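How a robot arm learns to play kitchen

Last updated 08/01/2020

Hi! Monique Coste here, writing fast, glue still on my fingers. Hugo Moulin and me are building a robot arm in the shared workshop at Prerano. We call it Burnosura. Its practice spot is a toy kitchen. Why a toy one? Small, light, no real heat. Good place for mistakes. 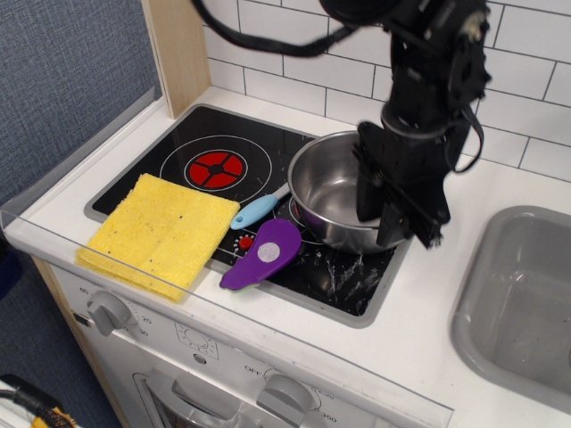
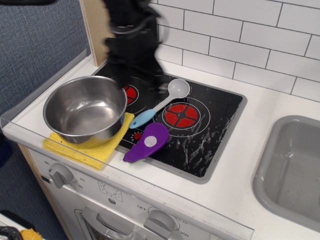 Burnosura at the toy stove, with the pot and the yellow cloth.

OK so what's inside an arm like this?

Motors. Little ones, at the joints. Your elbow bends because muscles pull. A robot elbow bends becuase a motor turns. Same idea, more screws.

A gripper. That's the hand. Ours doesn't have a thumb and four fingers like you. It opens, it shuts. Try it yourself: pinch a pencil with just your thumb and one finger. Now pick up a wet grape. Harder, right?

Cables. Power goes in, messages go both ways. Hugo tied ours too tight in March and the arm couldn't stretch out. Had to undo the lot and start over.

And a computer. It tells each motor how far to turn. The arm doesn't know what a pot is! It gets numbers. Go here, stop, close, lift.

So how does it learn? Practice. Lots. We set it a job, say moving the pot, and run it 200 times. First try at that job it got 9 right. Nine! Hugo still did a dance.

Pots are tricky. Shiny metal bounces light all over, and that can fool a camera. Round sides slip. A cloth is tricky another way, it changes shape every time you touch it.

Want to try at home? Get a grown up, 2 rulers and some tape. Tape the rulers together at one end, with a folded bit of card in between so they spring open. There, a gripper. Move a sock with it. Then a spoon. Then a sock with your eyes shut and a freind calling out left, right, down, stop. Your friend is the computer now.

Safety bit. Hands out of the way when a real arm is on. Motors don't feel you there. We have a big stop button from Carré, and everybody under 13 gets to test it first.

Next job is the wrist, it wobbles. New screws are coming from Kolow. More when they get here.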